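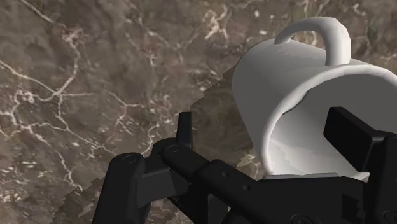 From: Gemechu Hailu
To: Josden Residents' Policy List
Date: Wednesday, April 20, 2022
Subject: Re: Ward boundary vote

Dear members,

The council has confirmed that the Purkier and Sinelach wards will be merged before the next election. The motion passed by 60 percent of votes cast. Written objections are accepted until the end of the month – please send them to the clerk and copy this list.

On March 299, the petition number, Siyabonga Shezi wrote:
> Has petition 299 been entered in the record? It had
> 40 signatures when I handed it in, and five more
> residents have since asked to sign.

It has been entered. Late signatures require a separate form.

Regards,
Gemechu Hailu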